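Why Do Mugs Hang on a Tree?
A Kisiveo Home Page for curious children, Jun 5, 2022
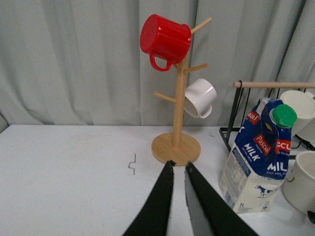 What is a mug tree for?

A mug tree is a stand for keeping mugs on when they aren't being used. Each mug hangs by its handle from a peg, so it is easy to find and easy to take down, and it doesn't need a shelf of its own.

Now, you may be thinking that it isn't much of a tree, and you'd be quite right, because it has no leaves and you couldn't climb it. But think about a real tree in winter for a moment. It has a trunk going straight up, branches poking out to the sides, and roots underneath to stop it toppling over. A mug tree has all of those too, if you are willing to use your imagination a little! The pole is the trunk, the pegs are the branches, and the flat round base does the job of the roots.

Why do the pegs point upwards?

Try this with your own arm. Hold it out to the side and hang a bag over your wrist (an empty one will do). Now let your arm droop towards the floor. Off slides the bag! Next, lift your hand up higher than your elbow and hang the bag on again. This time it slides towards you and stays put.

The pegs on a mug tree work in the same way. Something pulls everything on Earth downwards, and we call that pull gravity. When a peg slopes up and away from the pole, gravity makes the handle slip inwards, towards the middle, and that is exactly where we want it. If the pegs sloped down instead, you would hear a crash every time somebody shut the kitchen door.

Why do hanging mugs lean over?

A mug standing on a table is nice and straight, but a mug on a peg goes all lopsided. The handle is only on one side, you see, and most of the mug's weight is in the round part that holds your drink. When you hang it up, the heavy part swings about until it finds a place to rest. Some mugs end up nearly on their sides, and others tip a different way, depending on the shape of the handle and the slope of the peg. A red mug and a white mug on the same tree can both be leaning and still be perfectly comfortable.

Leaning is useful as well. Dust drifts down through the air all day long, even in very clean houses, and a mug that stands open on a shelf will catch it like a little bucket. A mug that hangs on its side catches less.

Why doesn't the whole thing fall over?

That is the job of the base. A wide, flat bottom is much harder to tip than a narrow one, and you can feel this for yourself. Stand with your feet together and ask a friend to give you a very gentle push on the shoulder. Then stand with your feet apart and ask for the same push again. Much better, isn't it?

Even so, a mug tree likes to be balanced. If you have 2 mugs and several pegs, it is kind to put one on each side, so that they pull against each other like children on a see-saw. One light mug on one side won't usually do any harm — but a row of big heavy ones all on the same side might make the tree wobble, especially when you lift one off in a hurry.

What are mugs made of?

Lots of the mugs we drink from are ceramic, which means they began as soft clay and were baked in a very hot oven called a kiln. Ceramic mugs are hard and smooth, but they can chip or break if they are dropped. Plastic mugs are lighter and they bounce (well, most of the time), so they are often chosen for picnics and for younger brothers and sisters. A mug tree doesn't mind which sort you give it, as long as the handle has a hole big enough for the peg.

How to hang up a mug

Make sure the mug is clean, dry and not hot. Hold the tree steady with one hand, low down near the base. With your other hand, take hold of the body of the mug and slide the handle over the end of a peg. Let it settle before you let go. If you can't reach comfortably, ask a grown-up and do it together.

Something to make

You can build a tree of your own for hanging light things, such as hair bobbles or paper rings. Push a stick upright into a big lump of modelling clay, squashed flat underneath, and use 6 smaller lumps to fix short twigs along the sides. Try the twigs pointing up, then down, then straight out, and see which way holds your rings best. Then make the clay base smaller and find out how small it can get before your tree tumbles over.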